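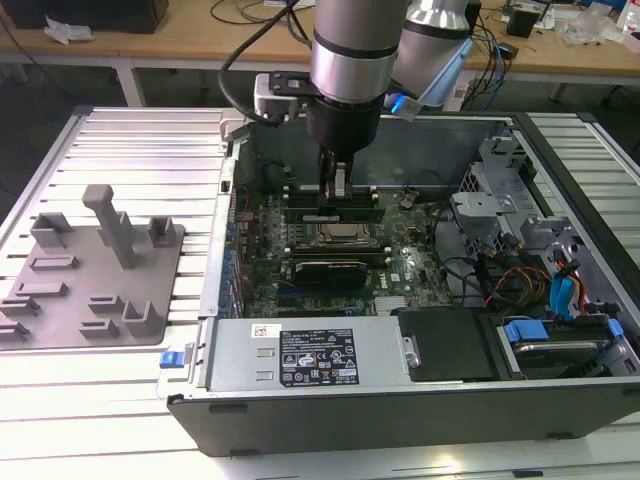

Figure 3. Memory module insertion with the Kekby kit. The two-finger gripper holds the module above the motherboard; the tower lies on its side on the slatted aluminum platform, with the fixture plate to its left.

4.2 Insertion trials

The Kekby kit is sold by Hivutex as an add-on for light arms and consists of a gripper, a wrist bracket, a set of printable fixture files and a license for the Flumden motion software. We tested the kit as delivered, using the default force limits. The arm was taught one approach pose per slot, and the tower was not moved between trials in a block.

Of 47 insertions, 42 ended with the module fully seated. The other five stopped at the force limit with one end of the module raised. All five occurred in the slot nearest the heatsink, where the approach angle is restricted by the cable run. Lowering the approach speed to 7 mm/s did not change this result in a second block of 40 insertions.

The vendor manual gives no procedure for re-teaching a single slot. We used the one described for the Villalobos controller, which required the full pose set to be recorded again.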